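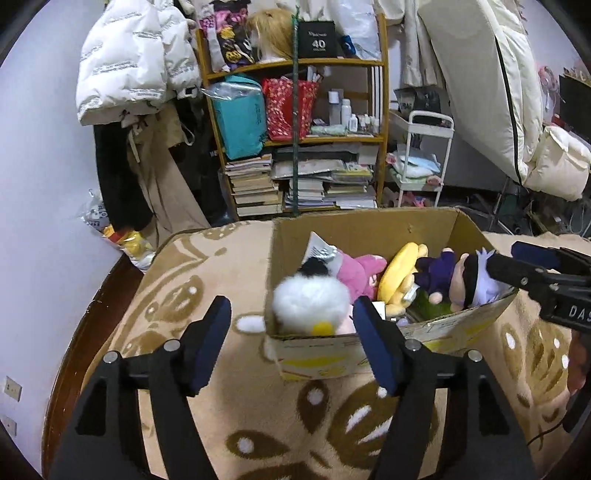
My sister thinks I should just take the whole lot to the donation place and be done with it, and she told me so on the phone for most of an hour. You are paying rent on stuffed animals, she said. Do the math on the square footage. I did not do the math on the square footage, but I did go stand in the closet for a while and feel guilty, so I guess she won that round.

Some background if you're new. We moved in February from the house to the apartment on Galel Street, and I promised everyone (including you, there's a whole post about it) that I would have every box unpacked and sorted by summer. It is now Aug 8, 2022 and I would call it summer, and there are still boxes. The kitchen is done. The books are done, mostly, if you don't look behind the bedroom door. What's left is what I've been calling the soft stuff, meaning plush toys and baby blankets and the one Halloween costume I can't talk about without getting weepy.

I have read so many decluttering articles at this point that I could teach the class. They all want you to hold the thing and ask yourself a question. Do you love it, do you use it, would you buy it again today. Well, no, I would not buy a one-eared rabbit again today! But my son dragged that rabbit through three states and threw up on it in two of them, and there isn't a question for that.

My kids are no help. The older one is 19 and said "toss it" without looking up from his phone. Then I texted him a photo of the elephant and he wrote back NOT THE ELEPHANT in all capitals, so now I don't trust a word he says. The younger one wants to keep everything but doesn't want any of it in her room. She suggested my room.

Okay, so what I've been doing, for anyone in the same boat. I quit doing it in big weekend sessions. Those were a disaster. I'd pull everything out, get sentimental by lunch, order a pizza, and shove it all back in a worse order than before. Now I do one box after dinner with the radio on, and when the box is done I stop, even if I'm on a roll. Especially then, really, since being on a roll is how I ended up giving away the good winter coat.

I wash whatever can be washed before I decide anything. It sounds backwards and my sister says it's stalling (it might be stalling), but a clean bear is easier to give away than a dusty one, and a couple of them came out so nice I changed my mind in the other direction. Pillowcase, knot at the top, cold water, gentle. Then they lie on a towel on the balcony looking like they're on vacation. If the tag says surface wash only, believe the tag. I had a lamb that did not survive me ignoring the tag.

For storage I went to Bralberg and bought the tall bins with the snap lids, $49 for the set, and I have mixed feelings. The lids are great. The bins are too deep for toys, so whatever's at the bottom gets squashed flat by Christmas. I'd go shallow if I were doing it over. Cardboard is honestly fine for a shelf in a dry closet, though I wouldn't put it in a basement, and I say that as a person who had a basement.

As for where the giveaways go, call first. I hauled two bags down to the thrift store by the post office and they don't take stuffed animals at all, and I had to haul them back up the stairs past my neighbor, who had just watched me haul them down. The animal shelter took some for the dogs, as long as there were no button eyes or bean filling. The family center over on Baidoo Avenue will take them if they look new, and a few did, because certain grandparents in this family buy faster than children can play.

I'm keeping one box. I decided that last night. One box, closet shelf, lid optional, and when it's full something has to leave before something else can get in. The elephant is in. The rabbit is in. The bear with the sweater is still sitting on top of the dryer waiting on my daughter, who has been "thinking about it" since she got home from camp.

Next up is the photos, all 1,474 of them loose in a suitcase, and I already know I'm going to need more pizza. If you've got a system for photos that doesn't involve buying a scanner, please put it in the comments. My sister has a system and I've already heard it.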